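Section 4: Setting Up the Carpeted Table

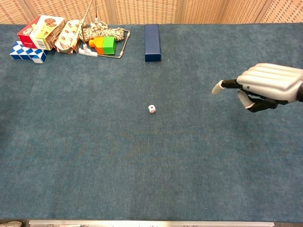 Rochelle Hoani wrote in after the last edition to say that a die thrown on bare tabletop is a die you will next see in April, under the radiator, and could we please put the part about carpet before the part about scoring. She is right, and it has been moved.

Read this section before anyone rolls anything. It covers the playing surface, where the boxes go, and the correct handling of one die, a subject on which you may believe you need no guidance. The Birkcombe games room logged 1,064 rolls over last winter's league and 14 formal disputes, and all but two of the disputes were about where the die had stopped or what it had stopped against.

4.1 Preparing the surface

1. Brush the carpet toward the metal edge strip, using short strokes. A lint roller will do, but you'll go through nearly 10 sheets and have opinions about the price.

2. Run a finger along the edge strip. If it has lifted anywhere, press it down and check it again at the end of the evening. Don't glue it. Fletcher McAlister glued it once, and the glue is still there.

3. Stand the partition panels along the back of the table, where the carpet ends. They stop long throws and also give losing players something to look at.

CAUTION: Do not use carpet shampoo. The carpet takes two days to dry and the dice come up smelling of lavender.

4.2 Putting things away without leaving the table

1. Move all boxes to the upper left corner. Stand them close together so they hold each other up. Color order is not required, whatever the laminated card says.

2. Puzzles and fidget toys go in front of the boxes. The twisting snake puzzle may be left flat. It may not be left as a swan, a dog or a ball, as these get admired and then knocked over.

3. The long navy box goes at the back, just in front of the panels, clear of everything else. A die that touches it is a dead roll (see 6.3).

4. Drinks go on the windowsill. This includes drinks with lids.

NOTE: If a game box won't close, the instructions have been folded the wrong way. Refold them along the original creases. If the original creases can no longer be identified, put the instructions under the box and say nothing.

4.3 Placing and checking the die

1. Use one die. Small white ones with a red pip for the one are preferred in this room, as they show up well on dark carpet and Beverley Mudgway bought a lot of them.

2. Set the die down near the middle of the carpet. Leave clear space on all sides.

3. Before the first game of the evening, roll the die 12 times and write down the results. If all 12 come out the same, fetch another die and find out who brought that one.

4. Roll from the front edge with an open hand. Sliding, dropping and "placing with feeling" are not rolls.

5. Read the upward face. A pip on the side of a die is of no interest to anyone, however persuasively it is pointed at.

CAUTION: Keep fingers away until the die has stopped and both players have agreed on the number. Reaching in early forfeits the roll. Reaching in early and saying "it was a six" forfeits the next one too.

4.4 If the die is lost

Stay where you are and look at the floor near your own feet first. Check the gap behind the panels, then your cuffs. Spares are in the McPhee tin on the second shelf. Sign for what you take and write legibly, as the last entry reads either "one" or "ore."

Go on to Section 5, Scoring, when the die has been found or given up.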